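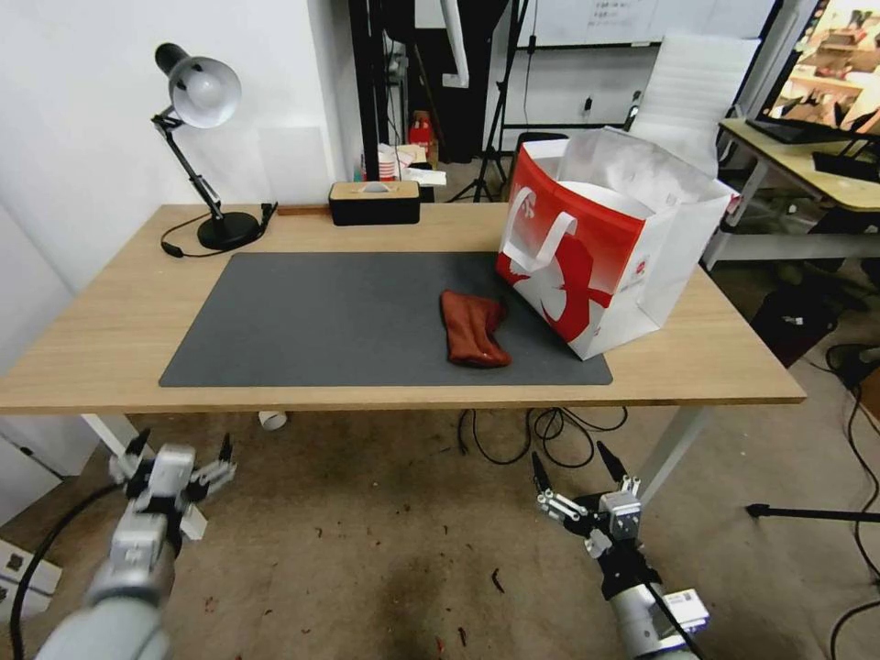 Teresa Kaczorowski wants to know how every single pizza place in Hirkwood can be "the best in town." She counted four signs that say so on one street. They can't all be right, she says, so who decides?

Good question, Teresa. The answer is that anyone can paint "best" on a sign. There is no pizza judge who comes by to check. Words like "best," "famous" and "world's greatest" are opinions, and grown-ups who make ads know that opinions are very hard to prove wrong.

So people look at the stars instead. You have probably seen them on a phone: five little stars next to the name of a restaurant, and a number like 4.6. Does 4.6 mean the food is good? Maybe. It means the people who bothered to write something gave it high marks.

Think about who bothers. If your soup was okay, you go home and forget it. If your soup was amazing, or there was a fly in it, you might tell everybody. The okay-soup people are mostly missing from the score.

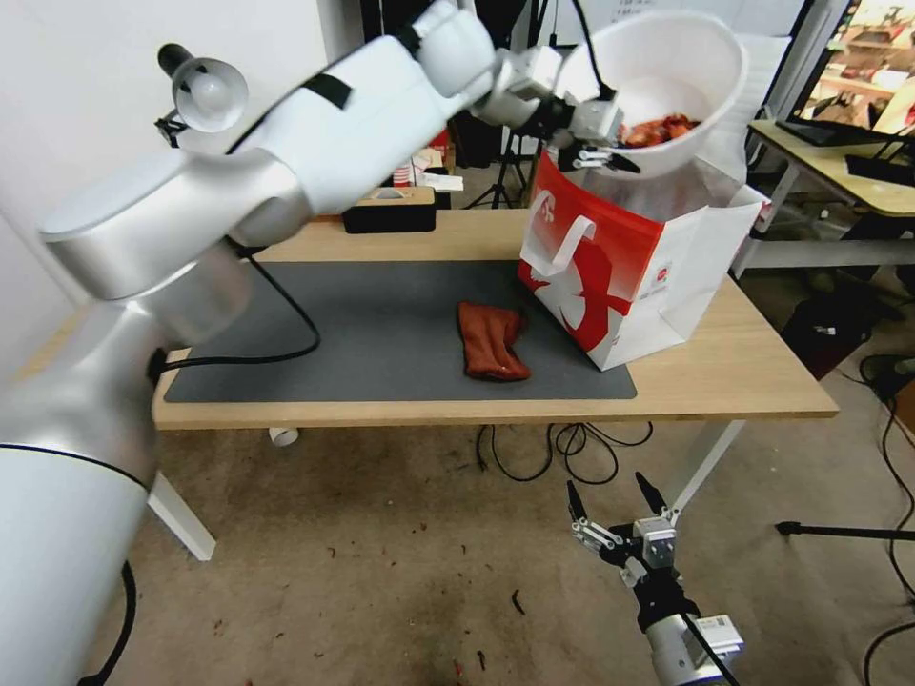

A white bowl above a paper shopping bag.

Then there is the size of the crowd. Say the Krawczyk Diner has 40 reviews and the Anulberg Grill has 4,000. If the owner's cousins write ten nice reviews for the diner, that is a big slice of its score. Ten nice reviews for the grill would hardly move it.

Some reviews are made up. A person may be paid to write them, or gets a free dessert for giving five stars. Watch for a lot of reviews that arrive on the same Sunday and all say "Amazing place, will come again!" What did they eat? Was it salty? Did it take an hour? A real eater usually remembers something.

Photos can fool you too. A menu burger may have been stacked by someone whose whole job is making food look tall. Yours will be flatter.

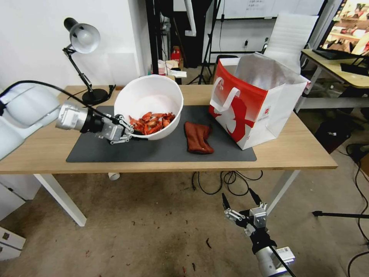
A white bucket with a red-orange pile inside.

Does this mean reviews are useless? I still read them. I skip the stars and look for the ones in the middle, the threes, where people complain about one thing and like another. Then I ask a friend who eats the same kind of food I do.

Try it with your family before your next meal out. Everybody guesses a score, then you eat, then you compare.

Related
Why is popcorn so expensive at the movies?
What does "homemade" mean on a menu?
Who invented the kids' menu?

425 shares | 40 comments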